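Frame gap for lane following – what did you all use?

Posted by Heino Koppel

Hi all! I'm trying to repeat the Veralia result, the one where a small delivery cart learns to steer from recorded drives and nothing else (no map, no lidar). Their trick is training on pairs of frames with a gap between them, so the network learns where the road is going to be. I copied their gap of 16 frames and my cart hugs the curb like it's scared of the middle. With a gap of 4 it drives okay but wobbles. I've got 300 short clips, all from narrow lanes. Is the gap wrong or is it my data?

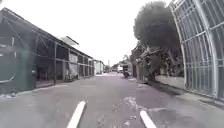 Training runs on the Prusero code with the default loss, and I haven't touched the learning rate. What worries me is how little paint there is to go on. You get a couple of short white dashes up close and then it's patched asphalt, with a low curb on one side and a raised sidewalk edge on the other. Could the network be grabbing the curb as its only solid line?

Normunds Grigaitė

I'd bet on the data, and yes, probably the curb. Try this before you retrain: gray out the left strip of your test clips, run the old model again and see if the steering falls apart. Mine did, badly! The other thing is that white sky. If your exposure is set on it, the trees and the shed go dark and the far end of the lane gets mushy, and a gap of 16 needs the far end. I mirrored half my clips (flip the steering sign too, I forgot that for a whole weekend) and ended up on a gap of 8 – smooth enough for me.

Ramanauskas

what frame rate? veralia recorded at 30. if yours is different the gap means something else. also update Faveck, old version drops frames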